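Subject: Re: [home-chores] Can any of them set a table yet?

On Tuesday a list member wrote:
> Drustent says its arm can do dishes and cutlery.
> Has anyone seen one cope with a plain fork?
> I am not paying for a demo reel.

Cutlery is where I would start too. A fork is thin and shiny, and on a patterned top it is easy to misjudge.
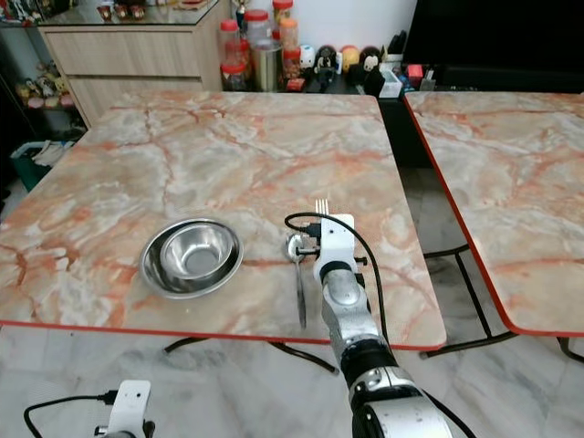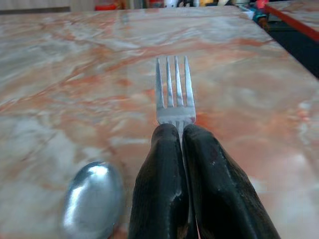

Fork in the gripper, spoon next to it, marble pattern underneath both.

WHERE I THINK IT STANDS

Picking up one fork – fine, most days. In Goltstead we logged 542 tries with loose cutlery and 492 ended with the piece in hand. Sorting a mixed pile is much worse, and stacked bowls are worse again. Testa, our planner, still treats two nested bowls as one.

So no, I would not buy one for the kitchen this year. Mernura has a shop-floor trial with trays in September, and I will post the numbers to the list.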